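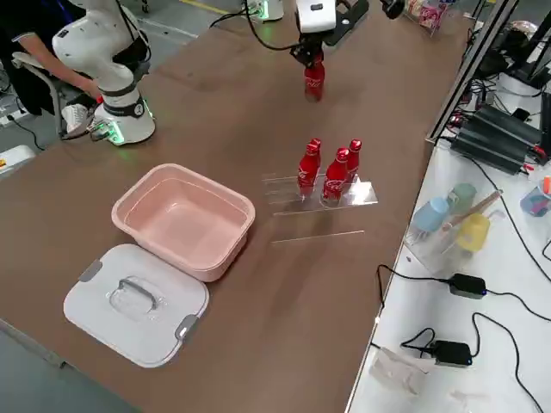
A drinks table should be something you can restock with one eye on the clock and still leave looking nice, Catherine Crichton told us in the spring, and hers never did.

Furkerura Opens Stelmakh Range of Clear Racks and Holders for Shared Drinks and Snack Tables

ATULWOOD – Furkerura, the maker of storage for shared kitchens and break rooms, today introduced Stelmakh, a range of clear acrylic racks and holders that keep bottles upright and snacks in view on an ordinary table. The range goes on sale in August through the company's own shop and its counter at the Bilberg market hall.

Stelmakh grew out of a very common problem. Bottles arrive in a case, somebody takes the case apart, and the bottles end up in a bunch on the nearest flat surface. Packets of snacks get tipped into a bowl, where the crackers sink to the bottom and the candy stays on top. By the middle of the afternoon the table looks tired, and whoever is on restocking duty has to clear everything before anything new can go out.

"We love this kind of job, and I mean that," said Marta Hladun, who leads design at Furkerura. "It's a table that everybody in the building walks past. If the bottles have a place to stand and the snacks have a place to stand, people put things back. We kept seeing that happen during the trials and it made us very happy every time!"

The drinks rack is built around slotted rows. Bottles go in standing up, so the label is easy to read and the cap is the first thing a hand meets. Clear acrylic was the choice from the first sketch: it lets the color of the drinks do the decorating, and four red aluminum Coca-Cola bottles in a clear rack on a brown wooden tabletop are already a cheerful sight. The snack holder follows the same thinking. Packets show through the clear sides, and it can stand at the far end of a table without hiding what is inside.

The design team tried several versions before settling on the one going into production. An early rack had solid sides, which looked handsome and made it very hard to see whether the back row needed filling. Another had taller dividers, and testers bumped their knuckles on them when they lifted a bottle. The finished rack lets a bottle come straight up and go straight back down again.

Trial tables

Furkerura tried the range over 9 weeks at shared kitchens in and near Atulwood, in a mix of offices, a music school and a rehearsal space above a bakery. In all, 40 tables took part. Each was given a rack and a snack holder, with a short card on how to fill them, and was otherwise left to get on with things in its own way.

The tables changed quite a bit as the weeks went by. At the music school, water moved to the front rows and sweet drinks to the back. The rehearsal space put its snack holder beside the door for latecomers, then moved it back again when people stopped coming all the way in to say hello. One office turned its rack sideways so that two people could reach it from opposite sides, a layout the design team had never tried and has now added to the card.

"I was skeptical about the card, to be fair," said Yaryna Derkach, who looks after the shared kitchen at one of the trial offices. "I've been filling that table for years. But the bit about keeping one side of the table free was a good tip, and I do it now without thinking. I put the basin down on the left, the rack goes in the middle, the snacks go at the back. Then I can walk away and have my own coffee."

The basin she mentions is not part of the range. Many of the trial kitchens already had a plain plastic one, and it proved so handy for carrying and sorting that the card now suggests keeping one near the rack. Any basin with rounded corners and a bit of a rim to hold on to will do the job. Furkerura has no plans to make one.

Setting up a table

For readers who would like to try the layout before August, the company is sharing the main points of its card:

Start with a bare tabletop and wipe it down before the rack goes on.

Put the rack near the middle, far enough in that a sleeve won't catch it.

Fill the back row first, then work forward. Older bottles go to the front.

Stand snack packets up in the holder with the name facing out, and mix the colors. A row of one kind looks neat for an hour and then gets a gap in it.

Leave one side open for a basin or a tray, or simply for somebody's elbow.

Clean acrylic with a soft cloth and mild soap. Paper towels can leave fine scratches that show up when the light comes in low.

Made in small batches

The first production run is 700 racks, cut and finished at the company's workshop in Atulwood. Edges are smoothed by hand, a slow step that the team decided to keep after comparing samples. Valentyna Kobzar, who runs the workshop floor, said the corners took the most care.

"A clear part hides nothing," Kobzar said. "If there's a rough spot, you see it and you feel it. We had a whole shelf of test corners by the end, and everyone who came through the door had to touch them and pick a favorite – the delivery driver too."

Offcuts from the racks are sorted by length in the workshop. The longer strips are kept for shelf labels, and schools near Atulwood can ask for a box of the smaller pieces for craft lessons while supplies hold out.

Availability

Stelmakh racks and snack holders will be sold separately and as a pair. Shared kitchens ordering 20 or more pieces can ask for a visit from the Furkerura team, who will help lay out the first table and talk through restocking with the people who will be doing it. Bottles and snacks are not included.

Visitors can try a filled rack at the Bilberg counter every Thursday afternoon from the start of August. Bring a favorite bottle and see how it fits. Villads Ladefoged will be at the counter to answer questions and to take notes on sizes and shapes that people would like to see next; a rack for wider bottles is already on his list.

About Furkerura

Furkerura designs and makes storage for kitchens, break rooms and other places where people share a table. The company is based in Atulwood, where its workshop and shop sit side by side.

Press contact: Villads Ladefoged, Furkerura, Atulwood. Samples of the rack and the snack holder can be loaned to editors on request.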